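## 4. What people do with an end-grain or edge-glued board once it is theirs

The first part of our study dealt with how boards are sold. We now turn to the longer and, to our minds, much more interesting part of the story, which begins when the board comes home and somebody has to decide where it will live. We received 939 usable replies to the household questionnaire, and Ritu Saxena and Kamlesh Kushwaha followed these up with kitchen visits in Cencombe and in the villages up the valley from it. The visits were slow, friendly affairs, and they often went on well past the hour we had asked for. We are grateful to everyone who let us poke around next to the sink.

The questionnaire asked people when they had last oiled their board. This turned out to be a harder question than we had meant it to be. Many people answered with a season, or with an event ("before my daughter's wedding"), and a good number wrote that they had never oiled it and asked us, rather anxiously, whether they should. We coded all such answers by hand. Asmaa Filali and Harish Garg each read the full set separately, and where they disagreed they sat down together and talked it over. Most of their disagreements had to do with the word "regularly," which some households seem to use for once a month and others for once every few years.

Care habits went along with where the board was kept more than with anything else we asked about. Boards that stood upright against a wall were wiped on both faces and oiled more often. Boards that lay flat on the counter were wiped on top only, and on our visits it was often these that rocked when we pressed on a corner. We would be careful about reading too much into this, as a person who stands a board up to dry may simply be a person who takes trouble over things in general. Still, the pattern held in small kitchens and large ones, and it held for gift boards as well as for those people had bought for themselves.

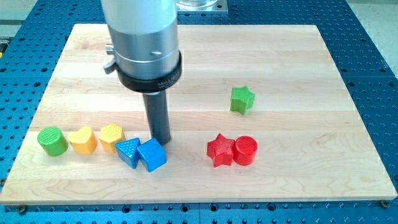
**Figure 3.** Edge-glued maple board.

Construction matters here too, and we found that most owners had never given it much thought. An end-grain board shows the cut ends of the wood fibers and drinks up oil quickly, while an edge-glued board is built from long pieces laid next to one another. The board in Figure 3 belongs to the second kind, with its pale maple strips joined side by side, and it was this kind that we came across most often on our visits. Owners of such boards tended to think of them as a single slab. When Ritu ran a finger along a joint and pointed it out, several people told her they had taken the line for part of the grain. This is a small thing, but it bears on care, as wood moves mostly across its width, and a joint is one of the places where years of soaking and drying may finally show.

We also asked what people used on the wood. Plain mineral oil was the most common answer, followed by whatever cooking oil happened to be near the stove. A smaller group used a beeswax paste, and these were by some distance the most talkative people in the study. One retired baker kept Kamlesh for most of an afternoon and sent him home with a jar of her own mixture – which, we are happy to report, works very nicely on the handles of garden tools as well. Households that used cooking oil did not, as a rule, complain of bad smells, although the advice leaflets we gathered nearly all warn of them. We have no good explanation for this. It may be that the oil was put on so thinly that there was little left to turn, or that people get used to the smell of their own kitchens.

Knife marks were a subject of real feeling. We had expected people to see them as damage, and some did. Others spoke of them fondly, and a few could tell us which marks had been made by whom. Sanding was therefore a more loaded question than we had guessed when we drew up the form. Of those who owned sandpaper and knew how to use it, many said they would not want to take the surface back. Yogesh Shakya has suggested that we treat this as a separate topic in later work, and the rest of us agree with him, though we differ on how one would go about measuring it.

Two limits of this section should be mentioned. The kitchen visits took place in January, when the houses were heated and the air indoors was dry, and boards which rocked at that time may well lie flat in a damper month. The visits also leaned toward people who like to talk about their kitchens. We tried to make up for this by calling on households that had left the comments box empty, and three of them very kindly let us in. Their boards looked much like everyone else's, but we would not rest a great deal on so few. The next section returns to the full set of replies and looks at how long people expect a board to last.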